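Hand-held gripper check – cloth folding demos, bedroom set
Checked by: Viola Sanna

1. Pads seated in backings, both jaws. OK
2. Pivot screws tight. OK – right arm scuffed, no action.
3. Jaws open and close freely, 20 cycles. OK 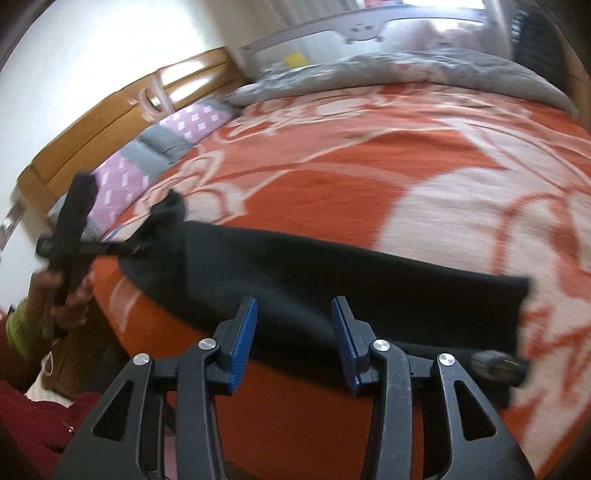
Item 4: jaws open, pads facing, black fabric on the blanket.

5. Sleeves and cuffs clear of second gripper. Comment: roll up before recording.
6. Loose cords near bed. Open – tie back the white one.
7. Storage free, up to 100 demos. OK

Recheck after 4 hours of use. Copy to Ayuba Amoah.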